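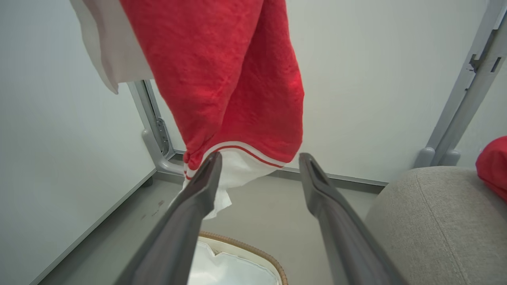 Red with the white cuff, up on the Uller, gray legs behind it.

Uller folding drying rack, gray metal
Reviewed by Halima Sani, Apr 10, 2024

I've had this rack up pretty much nonstop since August, so I think I've earned an opinion on it! I bought it after my old Dukeo (the wobbly white one, may it rest) dropped a whole load of towels on the floor while I was on the phone. I read way too many of the 728 ratings on the store page, got confused, and then bought the one my sister-in-law Pirjo already had. She gave hers four stars. I'm landing in the same place.

Setup was easy. It comes in one piece, you pull the legs apart and push the latch on the upright until it clicks. Mine was stiff for the first couple of weeks and I pinched a finger doing it, so go slow. It's loosened up nicely since then, and I can open the whole thing with one hand while holding a basket on my hip.

What I like most is how steady it is. The feet are rounded and gray, and they haven't left a single mark on my floor (the scuffs over by the wall were there long before the rack was). I hang heavy stuff on it all the time, thick knits, cuffed things, bath towels, and it doesn't lean. Small children have crashed into it. It scooted a little and that was it.

Drying time is going to depend on your washer more than anything. I spin at 1,000 and a normal cotton load is ready by morning in my back room. Thick cuffs and waistbands are always the last to go, so I turn those over before bed if I remember. Please keep your reds away from your whites the first time around, by the way. I've been brave about it lately and gotten away with it, but there was a pillowcase last fall that's now a very soft pink.

Okay, complaints. The bars are closer together than I'd like, so a sheet has to be folded over twice and then the middle stays damp forever. The gray shows lint, which I did not expect to care about, and I do. And the instruction sheet is tiny! It talks about a slot in the leg for an add-on shoe bar, sold separately, and I've never found that bar for sale anywhere. I emailed Uller and got a very nice answer from a person named Nima who said to check back later. Still checking.

I also tried the Jimotitz tower at a friend's place before buying. It holds more and takes up less floor, but the shelves sag in the middle, and anything long ends up dragging on the level below. If you mostly wash baby clothes and socks, you might love it. For pants and sweaters I'd go with the Uller again.

Folded up, it slides in next to my dryer with 2 inches to spare, so measure first if your gap is tight.

Four stars, and I'd make it five if somebody would sell me that shoe bar.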